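작은 가전 뚜껑을 열기 전에 알아 둘 것들

집에 있는 작은 가전이 이상한 소리를 내거나 먼지 냄새가 나면 한 번쯤 열어 보고 싶어집니다. 나사 몇 개만 풀면 될 것 같은데, 여는 것보다 다시 닫는 쪽이 훨씬 어렵습니다. 지난 1월에 서랍 속 고장 난 물건들을 몰아서 손보면서 적어 둔 메모를 정리했습니다. 전문 수리 방법은 다루지 않습니다. 청소하고, 헐거운 곳을 보고, 선을 제자리에 넣어 다시 닫는 정도까지입니다.

시작하기 전에

플러그부터 뽑습니다. 스위치만 끄고 작업하지 마세요. 건전지 제품은 건전지를 빼서 다른 그릇에 담아 둡니다. 충전식이라면 배터리 커넥터를 분리할 수 있는지 먼저 보고, 배터리가 부풀어 있으면 더 열지 말고 그대로 수리점이나 수거처에 문의합니다.

전자레인지, 브라운관 텔레비전, 카메라 플래시처럼 큰 콘덴서가 들어 있는 제품은 집에서 열지 않습니다. 플러그를 뽑은 뒤에도 전기가 남습니다. 보증 기간이 남은 제품도 열지 말고 먼저 고객센터에 전화하세요. 봉인 스티커가 찢어지면 무상 수리를 거절당하는 경우가 있습니다.

작업할 자리

식탁 위에서 바로 하면 상판에 긁힌 자국이 남고 나사가 굴러갑니다. 저는 쓰고 남은 벽지를 잘라서 깝니다. 신문지는 잉크가 밝은색 플라스틱에 묻어나고, 수건은 올 사이로 작은 나사가 숨습니다. 벽지는 약간 두꺼워서 잘 밀리지 않고, 더러워지면 그냥 버리면 됩니다. 말려서 자꾸 일어나는 벽지는 전날 책 밑에 눌러 두세요. 무늬가 복잡한 것은 까만 나사는 괜찮은데 작은 은색 나사가 잘 안 보일 때가 있어서, 나사는 바닥에 두지 말고 따로 담습니다.

조명은 위에서 하나, 옆에서 하나가 좋습니다. 검은 플라스틱은 안쪽이 정말 안 보입니다. 천장등만 켜 두면 손 그림자까지 겹칩니다. 스탠드를 낮게 내려서 옆에서 비추면 걸쇠와 홈이 드러납니다. 휴대폰 손전등을 쓸 때는 컵에 기대 세워 두면 두 손이 자유롭습니다.

나사와 뚜껑

나사는 푼 순서대로 달걀판에 넣습니다. 칸마다 연필로 번호를 씁니다. 같은 제품이라도 길이가 다른 나사가 섞여 있는 일이 흔하고, 긴 나사를 짧은 자리에 박으면 겉면이 볼록하게 올라오거나 뚫립니다. 제가 쓰는 Drilis 드라이버는 끝에 자석이 있어서 깊은 구멍의 나사를 꺼낼 때 편합니다. 스피커처럼 자석이 든 제품 근처에서는 나사가 엉뚱한 곳에 붙기도 하니 주의하세요.

나사를 다 풀었는데도 뚜껑이 안 열리면 남은 나사가 있는지 다시 봅니다. 고무발 밑, 라벨 밑, 건전지 칸 안쪽을 확인하세요. 라벨은 손톱으로 문질러 보면 움푹 들어간 자리가 느껴집니다. 그래도 없으면 걸쇠입니다. 쇠 드라이버를 틈에 넣고 비틀면 모서리가 하얗게 뜨거나 깨지므로 낡은 플라스틱 카드를 씁니다. 카드를 틈에 넣어 천천히 밀다가 걸리는 데서 멈추고, 거기만 살짝 벌립니다. 겨울에는 플라스틱이 딱딱해서 잘 부러집니다. 따뜻한 방에 한 시간쯤 뒀다가 여는 게 낫습니다.

뚜껑이 열려도 한 번에 들어 올리지 마세요. 안쪽에 선이 붙어 있는 경우가 많습니다. 손가락 두 마디 정도만 들고 옆에서 들여다본 다음, 선이 이어져 있으면 책을 펴듯이 옆으로 눕힙니다.
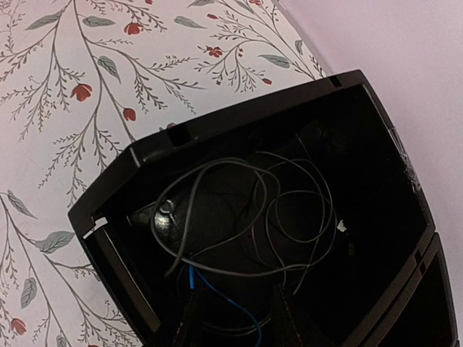 뚜껑을 떼어 낸 검은 케이스. 가는 회색 선이 안에 엉켜 있고, 오른쪽 테두리에는 투명 테이프가 붙어 있다.

선을 만지기 전에 사진을 찍습니다. 정면에서 한 장, 비스듬히 한 장이면 됩니다. 특히 선이 어느 홈을 지나가는지, 테이프가 어디에 붙어 있는지가 나와야 합니다. 테두리에 파인 홈은 선이 빠져나가거나 버튼이 걸리는 자리일 수 있으므로 하나씩 보고 넘어가세요. 처음 할 때는 당연히 기억날 줄 알고 사진을 안 찍었다가 저녁 내내 맞춰 본 적이 있습니다.

엉킨 선 다루기

가는 선은 당기지 않습니다. 납땜한 자리가 제일 먼저 떨어집니다. 이쑤시개나 나무젓가락 끝으로 고리를 하나씩 넓혀 주면 대부분 풀립니다. 끝까지 안 풀리는 것은 그대로 둬도 됩니다. 모터 축이나 팬 날개처럼 돌아가는 부품에 닿지 않고, 뚜껑에 눌리지만 않으면 큰 문제가 없습니다.

선이 길어서 남으면 크게 한두 번 돌려 빈 공간에 눕힙니다. 꺾어서 접지 마세요. 고정할 때 투명 테이프를 쓰는 분이 많은데, 따뜻해지는 부품 근처에서는 접착제가 흘러나와 끈적해집니다. 이런 자리에는 내열 테이프를 폭 6밀리미터 정도로 잘라 붙입니다. 폭이 좁아야 나중에 떼기도 쉽습니다. 오래된 테이프를 뗄 때는 헤어드라이어를 약하게 틀어 조금 데운 뒤 낮은 각도로 당기고, 남은 끈끈이는 면봉에 알코올을 묻혀 닦습니다. 아세톤은 플라스틱을 녹입니다.

선 피복이 벗겨져 속이 보이면 테이프로 감아 때우지 말고 수리점에 맡기세요. 전원 코드 쪽이면 더 그렇습니다.

먼지 청소

마른 붓이 제일 좋습니다. 화장용으로 쓰던 큰 붓을 씻어서 완전히 말린 것이면 충분합니다. 붓으로 먼지를 일으키고 옆에서 청소기 호스를 대고 있으면 되는데, 호스를 너무 가까이 대면 작은 부품이나 나사가 빨려 들어갑니다. 호스 끝에 헌 스타킹을 씌우고 고무줄로 묶어 두세요.

팬이 있는 제품은 날개를 손가락으로 잡고 청소합니다. 바람으로 헛돌게 하면 축이 상합니다. 물티슈는 겉 케이스에만 씁니다. 안쪽에 기름때가 있으면 면봉에 알코올을 조금만 묻혀 닦고, 뚜껑을 연 채로 완전히 말립니다.

다시 닫기

찍어 둔 사진을 옆에 띄워 놓고 맞춥니다. 뚜껑을 올린 다음 힘을 주기 전에 테두리를 한 바퀴 돌아가며 봅니다. 한쪽이 뜨면 거의 선이 끼인 것입니다. 누르지 말고 다시 열어서 선을 안으로 밀어 넣으세요.

나사는 처음부터 꽉 조이지 않습니다. 모두 절반쯤 돌려 넣은 뒤 대각선 순서로 조입니다. 플라스틱에 박는 나사는 먼저 반대로 살짝 돌려 보면 툭 하고 내려앉는 지점이 있습니다. 거기서부터 조이면 원래 나사산을 타고 들어갑니다. 구멍이 헐거워졌으면 이쑤시개를 잘라 한 조각 넣고 조이면 당분간은 버팁니다.

닫고 나서 흔들어 봅니다. 달그락 소리가 나면 전원을 넣지 말고 다시 엽니다. 소리가 없으면 스위치를 끈 상태로 플러그를 꽂고, 켠 다음 몇 분은 옆에서 지켜봅니다. 타는 냄새가 나면 바로 뽑습니다.

독자 메모

Donnie MacAulay 님은 나사를 달걀판 대신 양면테이프에 붙여 둔다고 합니다. 종이에 제품 모양을 대강 그리고 나사 위치마다 테이프를 붙이는 식입니다. 이사나 정리로 작업을 중간에 멈춰야 할 때는 이쪽이 낫겠습니다.

케이스 걸쇠가 부러졌을 때 순간접착제로 붙여도 되느냐는 질문이 있었습니다. 붙이면 다음에는 못 엽니다. 저는 겉에 천 테이프를 두르고 씁니다.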